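November 2, 2023

To: Yaneth Huamán, Gremonia Fund
From: Ebbe Midtbø, Justden Skin Clinic, Jelumdale
Re: Second progress report, scar needling program

## Where we are

The grant pays for medical needling for adults with raised or tight scars who could not otherwise afford it. Most have scars from burns or surgery. We set out to enrol 60 people and reached that number in September, a little later than planned. Seven have since withdrawn. Two moved out of the district, one became pregnant and chose to stop, and the other four gave no reason. We didn't press them for one.

We have given 369 treatments. Each person is offered a course with a gap of several weeks between visits, and longer where the skin is slow to settle. Seventeen people have finished the full course and are now in follow-up.

## Results so far

It is too early to say much. Scores are taken before the first treatment and again at follow-up, using the same form both times. Among those in follow-up, the clearest change is in tightness and itch. Colour has changed less. Several people with older scars reported no difference they could notice in the mirror, although they could move the joint more easily. We will report the scores in full once more people have finished.

There is no comparison group, as you know from the application, so we can't claim that needling caused all of the change. Scars soften with time, and most participants also use silicone gel at home.

## Side effects

Redness and mild swelling for a few days are expected and were common. One participant developed a skin infection at the treated area, which cleared with oral antibiotics. Two had darkening of the skin that lasted longer than we would like. Both have darker skin tones, and we have changed our advice on sun protection and now start with a shallower needle depth for anyone at higher risk. The consent form has been updated to match.

Cold sores came back in one person treated near the mouth. We now ask about this at the first visit and prescribe a preventive where it is needed.

## Changes to the plan

- The Sundqvist needling device was out of service for part of the winter while we waited on a replacement handpiece. Appointments were pushed back and no one lost their place.
- Evening appointments have been added. They fill first.
- The printed aftercare sheet was too long. It is now a single page, with the phone number at the top.
- Follow-up by phone did not work well for scoring scars. All follow-up visits are now in person, and we cover travel from the existing budget line.

## Spending

Staff costs are on budget. Consumables are over, mainly needle cartridges and numbing cream, and the travel line is under. We ask your permission to move the unspent travel money to consumables at the end of the quarter. No extra funding is requested. The ledger is attached separately.

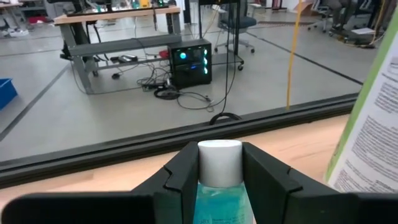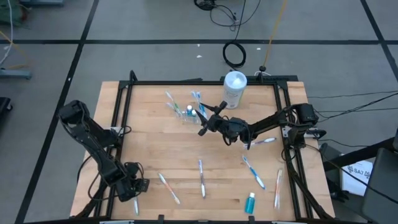

## Next six months

1. Finish treatment for everyone still on a course.
2. Complete in-person follow-up and enter the scores.
3. Have a second assessor re-score a portion of the forms without seeing the first set.
4. Send you a draft of the final report for comment.

We are not taking new participants. People who ask are put on a waiting list and told plainly that there is no funding behind it at present.

I would like a short call before the next payment to settle the consumables question. Mornings suit me best.

Ebbe Midtbø
Program Lead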